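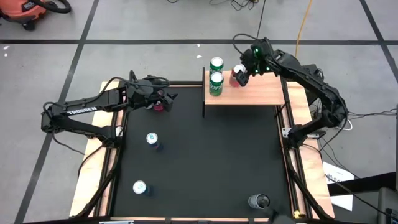

Kapitel 6
Der Einlass bei Musikparaden im Freien

Yurii Hladun

Lernziele
Nach der Bearbeitung dieses Kapitels können Sie den Platzbedarf vor einem Eingang berechnen, eine Hausordnung für das Publikum formulieren und den Ablauf zwischen Toröffnung und erstem Marsch als Zeitplan darstellen.

6.1 Warum der Einlass ein eigenes Kapitel hat

In Kapitel 5 haben wir die Musikkapellen, ihre Aufstellung und ihre Wege auf dem Feld behandelt. Das Publikum haben wir dort als eine feste Größe angenommen: Es sitzt auf der Tribüne und wartet. In der Praxis muss es zuerst dorthin gelangen, und dieser Weg ist bei einer Musikparade länger als bei einem Konzert in der Halle. Das Gelände ist meistens kein Veranstaltungsort im engeren Sinn. Es ist ein Burghof, ein Exerzierplatz oder eine Wiese am Hafen, und es besitzt Tore, die für Fuhrwerke gebaut wurden oder für gar keinen Verkehr.

Als durchgehendes Beispiel dient uns die Abendparade von Vornora. Die Tribüne hat dort 936 Sitzplätze, verteilt auf 39 Blöcke zu je 24 Plätzen. Das ist für die Berechnung günstig, weil jeder Block gleich groß ist. Es gibt zwei Zugänge, das Hafentor und das Bendsteader Tor. Das zweite hat seinen Namen von der Straße nach Bendstead, die direkt davor endet, und es liegt am Rand eines Wohngebietes. Dort darf sich keine Schlange auf der Fahrbahn bilden.

6.2 Toröffnung und Beginn

Zwischen der Toröffnung und dem Beginn des Programms liegt die Einlasszeit. Sie wird oft zu kurz angesetzt. Der Grund dafür ist, dass man nur die Kartenkontrolle rechnet, die schnell geht, und die Suche nach dem Sitzplatz vergisst. Auf einer Tribüne mit schmalen Treppen bestimmt die Treppe das Tempo. In Vornora öffnen die Tore um 18.30 Uhr, das Programm beginnt um 20.00 Uhr mit dem Einmarsch der Trommler. Ab 19.50 Uhr wird nur noch am Hafentor eingelassen, da die Kapellen sich hinter dem Bendsteader Tor sammeln und den Weg brauchen.

Wer erst nach dem Einmarsch kommt, wartet bis zum Ende der ersten Nummer. Diese Regel gehört auf die Eintrittskarte und nicht nur auf ein Schild am Tor.

6.3 Die Hausordnung

Eine Hausordnung für eine Musikparade soll auf eine Seite passen und in einer Sprache geschrieben sein, die auch Gäste aus dem Ausland verstehen. Sie nennt, was mitgebracht werden darf, was am Eingang abgegeben wird und wer darüber entscheidet. 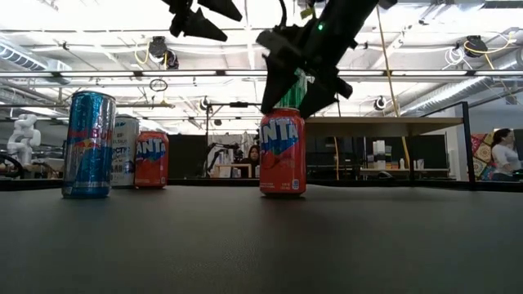

Getränke sind der häufigste Anlass für Gespräche am Tor, und daher muss die Hausordnung an dieser Stelle besonders genau sein. Das Wort „Getränkebehälter“ allein reicht nicht aus, weil der Gast an eine Flasche denkt und der Ordner vielleicht an einen Kanister. Besser ist es, die Behälter einzeln zu nennen: Glasflasche, Kunststoffflasche, Dose, Becher. Eine Dose wie die rote Fanta im Bild fällt in Vornora unter die Gegenstände, die vor dem Tor ausgetrunken oder abgegeben werden. Leere Kunststoffflaschen sind erlaubt und können an der Wasserstelle hinter Block 27 gefüllt werden.

Auch große Regenschirme sind zu regeln. Sie nehmen den hinteren Reihen die Sicht, und bei Wind sind sie auf einer Tribüne gefährlich. Die Hausordnung von Vornora erlaubt deshalb Regenmäntel und schließt Schirme aus. Der Ausrüster Pavliuk verkauft am Hafentor einfache Umhänge.

6.4 Die Wartefläche

Die Wartefläche ist der Raum vor dem Tor, der dem Veranstalter zur Verfügung steht. Man misst sie bei einer Begehung, und zwar abends, wenn die Autos der Anwohner am Straßenrand parken. In Benska hatte man die Fläche am Vormittag gemessen und 100 Quadratmeter in den Plan eingetragen. Am Abend der Parade war davon ein Teil mit Autos besetzt, und die Schlange reichte bis in die Kreuzung.

Aufgaben zur Vorbereitung

1. Zeichnen Sie einen Zeitstrahl für die Einlasszeit in Vornora und tragen Sie alle Uhrzeiten aus Abschnitt 6.2 ein.
2. Formulieren Sie die Regel für verspätete Gäste in höchstens zwei Sätzen.
3. Begehen Sie ein Gelände in Ihrer Nähe am Abend und notieren Sie, welche Teile der Wartefläche belegt sind.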